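Sorting Small Things into Boxes

We use cookies to remember your reading level and text size. Accept all | Manage choices

Small objects are hard to store. A coat can hang on a hook and a chair can stand on the floor, but a tin, a ball or a pair of sunglasses needs a container. Without one, small objects spread across any flat surface that is free. The usual answer is to sort them and put them in boxes.

What sorting means

Sorting is putting objects into groups by a rule. The rule is called a criterion. If there is more than one rule, they are called criteria. Common criteria are colour, size, shape, material and use.

The same objects can be sorted in different ways. Take a metal spoon, a metal button and a plastic spoon. Sorted by material, the metal spoon goes with the metal button. Sorted by use, it goes with the plastic spoon. Both results are correct. A sort is only wrong if the rule changes halfway through.

For a bedroom or a kitchen table, use is normally the best criterion. People look for things by what they do. Someone who wants to draw looks for all the drawing things, and it does not help if the red pencils are stored with the red socks.

Parts of a box

A simple open box has a base and four walls. The space inside is its volume. The top edge of the walls is the rim. Some boxes have a lining, a second layer fixed to the inside. A lining may be there to protect the contents, to keep damp out, or only to look attractive.

Volume is found by multiplying the length, the width and the height. The Grasik box used in our measurements is 19 centimetres long, 23 centimetres wide and 9 centimetres high on the inside. Its volume is 3,933 cubic centimetres. Not all of that can be used. When round objects are packed together, gaps are left between them, and the gaps cannot be filled by anything larger than the gap.

Packing order

Put the largest and heaviest objects in first. They should lie flat on the base. A heavy object placed on top of a light one can crush it, and it also makes the box easier to tip over. The point where the weight of a box balances is called its centre of gravity. A low centre of gravity makes a box steady.

A full tin of 470 grams belongs on the base. An empty tin of the same size may weigh 140 grams and can go in a little later. Soft things, such as fluffy balls and pompoms, go in last. They can be squeezed into the gaps, and they return to their shape when taken out.

Lower each object into the box and then let go. Do not drop it. A metal tin falling onto a metal lining makes a loud noise and can dent both surfaces. 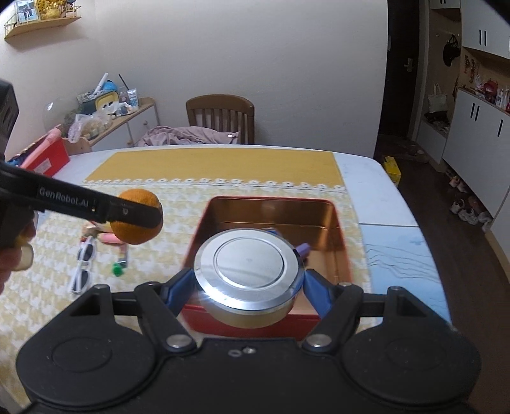

Would it be better to put the soft things underneath, so that nothing gets scratched? A reader in the Fergate reading group asked this and added that the glass marbles at home are kept on a layer of cotton wool. It works for marbles, the reader wrote, and the box has never tipped.

The reader's method is sound for fragile objects. Cotton wool placed under something breakable is called cushioning. It spreads out the force of a knock so that no single point takes all of it. Cushioning uses up space, however, so it is best kept for glass, china and anything with a lens. Tins, wooden blocks and plastic toys do not need it.

Round objects

Balls and round tins need extra care. A ball touches a flat table at one very small point, and there is little friction to stop it rolling. A tin rolls if it is laid on its curved side, but it stays still if it stands on its flat base. Always store tins base down. If the lid is loose, this also keeps the contents inside.

A patterned cloth or placemat under the work helps in one way and hinders in another. The cloth is rougher than bare wood, so objects slide less. But a busy pattern makes very small objects hard to see. Run a flat hand over the cloth at the end to find anything that has been missed.

Sunglasses

Fold the arms before storing sunglasses. Lay them with the lenses facing up, so that the lenses do not rub on the surface below. Sunglasses should have a case or a box of their own. Keys and coins will scratch them.

Labels

A label saves opening the box. The Quintero label sheet has 18 labels, each with space for one or two words. Write what the objects are for, such as "painting" or "hair things". Do not write "bits" or "other". A box with that label will fill up with unsorted objects.

Put the label on the side of the box and leave the top clear. When boxes are stacked, only the sides can be seen.

Words to remember

Criterion: a rule used for sorting.
Volume: the amount of space inside something.
Rim: the top edge of a container.
Lining: a layer fixed to the inside.
Cushioning: soft material that protects objects from knocks.
Friction: a force that slows objects sliding over each other.

Get the Drimetti junior newsletter. A grown-up must enter the email address. You can unsubscribe at any time.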